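Ticket 2663
Project: Vadano
Site: Cisternas bench
Component: remote control, gripper channel
Opened: 11th June
Status: Resolved, monitoring

Problem as reported

While recording demonstrations of the ball-to-basket task, the gripper lags behind the hand controller. The arm follows fine. Squeezing the trigger gives a visible delay before the fingers move, and the operator ends up squeezing twice. The second squeeze gets recorded too, so the episode shows a close, a short open and another close. Episodes like that are no good for training.

Steps to reproduce

1. Start the Besia operator station and load the ball-to-basket task.
2. Bring the arm to the ball from the side.
3. Squeeze the trigger at normal speed.
4. Compare the trigger and finger position traces in the episode log.

Expected: fingers start within one or two control cycles.
Actual: fingers start 300 ms after the trigger.

Log

Entry 1. Restarted the operator station and the arm controller. No change.

Entry 2. Swapped the hand controller for the spare. Same delay, so the trigger itself is ruled out.

Entry 3. Moved the arm by hand in free-drive mode and closed the gripper from the button on the station. No delay. The gripper hardware is OK and the fault is somewhere on the remote path.

Entry 4. Found a smoothing filter on the gripper channel. It was added in the Sadside update to stop the fingers chattering, and the window was left at the test value. The arm channels don't use it, which fits the report.

Entry 5. Set the filter window to 2 samples and reloaded. Trigger and finger traces now line up. Ran the task again with the head camera recording.
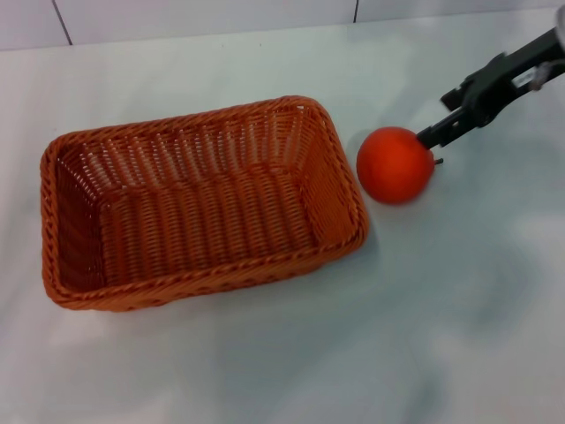 Retest after filter change. Fingers at the ball, basket empty.

Entry 6. Operator reports a single squeeze is enough. Some chatter at very light trigger pressure, small enough to leave alone for now.

Entry 7. Searched the existing set for the close-open-close pattern. Matching episodes are tagged "double squeeze" and left out of the next training run. Please don't delete them until the replacements are recorded.

Still open

- Add the filter window to the startup check.
- Review the chatter again in August.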